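Notebook entry, March 24, 2019
Wondov interface board, second revision
Entered by Rosalind Ambrose

The overnight synthesis run completed without errors. Timing closure was not achieved. The worst path lies between the packet buffer and the output arbiter, and the tool reports 7 failing endpoints, all in the same clock domain. Marion MacBrayne has reviewed the constraints file and found that the generated clock was still defined against the old oscillator. The definition has been corrected and the file checked in. 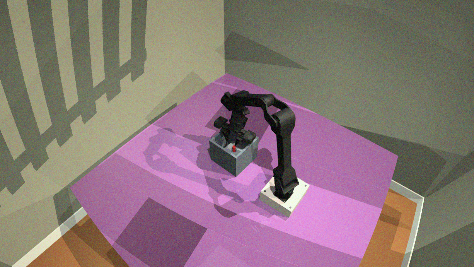

Design Verification

The arbiter was simulated again with the revised constraints noted for reference. Of 3364 directed tests, 2536 had finished when the licence server was restarted. The remainder have been queued again. No mismatches were recorded in the completed set.

Emmett Ferreira has proposed adding one register stage at the arbiter input. This would lengthen the path by a single cycle, which the Valell specification permits. Colette Chauvin is to confirm that the reset sequence is unaffected before the change is merged.
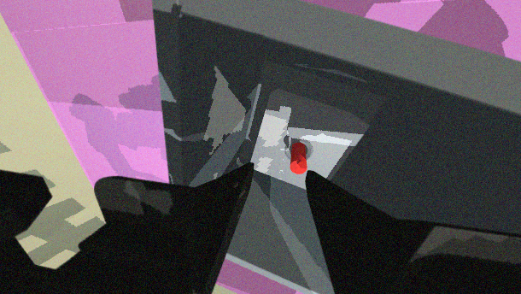

The register stage should be kept in a separate branch until her reply is received. Area use is not expected to be a difficulty, although the block memory is nearly full and the trace buffer may have to be reduced. Each build takes about four hours on the shared server, and colleagues are asked to enter their runs in the log before starting them.

Open: pin assignments for the spare header, to be agreed with Abelardo Chambi. Final sign-off remains planned for May.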